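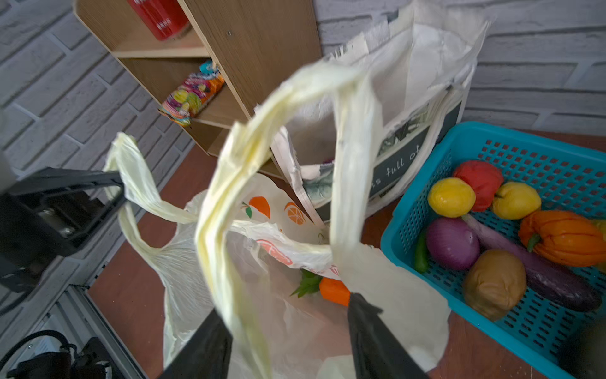
Teleoperation Demonstrators (part-time, two posts)

Home | Projects | Data | Vacancies | Contact

Zorwood uses cookies to keep this site working and to count visits. Accept | Settings

Zorwood is recruiting two demonstrators for the Jaldale site. The posts are fixed term, starting in November, with a possible extension if the second stage of the work is funded. Demonstrators operate a two-arm robot by remote control and record complete runs of household handling tasks. The recordings are used to train control policies.

The work

The current task group is shopping and bag handling with both arms. Typical runs involve plastic carrier bags, canvas totes, baskets and toy fruit and vegetables. Thin plastic is the difficult part. A twisted handle gives the gripper little to hold, and the bag changes shape every time it is touched, so the two arms have to be moved together.

Each run follows a written task sheet giving the start layout, the goal and the permitted grasps. The demonstrator sets the table to the start layout, completes the task using the leader arms, marks the run as good or failed, and resets. Failed runs are kept and labelled. A run should be smooth and free of long pauses, as hesitation is learned along with everything else. Speed matters less than consistency.

The task group has 371 start layouts, of which 138 have been recorded. The remainder will be divided between the two posts. Layouts with items inside a second bag take longer and are allocated evenly.

Duties

- Operate the leader arms in sessions of up to 40 minutes, with a break between sessions
- Check wrist camera views before each session and clean the lenses where needed
- Label runs and enter a short failure note (slipped grasp, torn bag, item dropped, arm limit reached)
- Report worn finger pads, loose cables and any unexpected arm movement
- Take part in a review of rejected runs every Friday morning

Requirements

- Steady use of both hands at the same time
- Good close vision, with or without glasses
- Able to sit or stand at a control station for the length of a session
- Able to follow a written procedure exactly and to record departures from it
- Basic computer use

Experience with remote handling, laboratory work, sewing, instrument repair or similar fine work is useful but not required. Training on the Adell control station is given during the first week. Applicants must complete 100 practice runs before their recordings enter the main set. Practice runs are paid at the normal rate.

Selection

Shortlisted applicants attend a trial at Jaldale. It consists of a short safety briefing, a familiarisation period on the leader arms and a set of simple pick and place runs, followed by one bag task. Completing the bag task is not a condition of selection. The trial is scored on control, recovery from a missed grasp and accuracy of labelling. Travel costs are refunded against receipts.

To apply, use the form on the Vacancies page and select "Qiu project, demonstrator". State the hours you can work and any condition affecting the hands, wrists or shoulders for which the station would need adjusting. Station height, seat and arm scaling can all be changed.

Get new vacancies by email. Enter your address to subscribe to the Zorwood newsletter.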